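**Hudier** is an open-source motion planner for two-armed robots, started by Chiharu Yoshida and Tatsuya Ishida at a small lab in Manuvthorpe. It plans both arms as one system -- a wonderfully simple idea that lets them work close together without stopping to take turns. The planner checks 148 candidate paths per cycle and refreshes its plan 20 times a second.
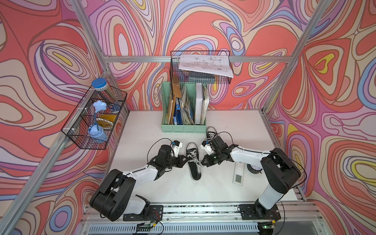 *Two arms over a pair of canvas sneakers on a patterned-wall workspace.*

Perception is handled by a separate module, Jidberg, which labels objects and passes their outlines to the planner. Busy backgrounds are a favorite challenge among its developers, and version 3 brought a much better way of telling objects apart from the walls behind them.

Hudier also includes Tennant, a lively replay tool that lets users scrub through a plan and see why each path was picked or dropped. It ships with 41 sample tasks.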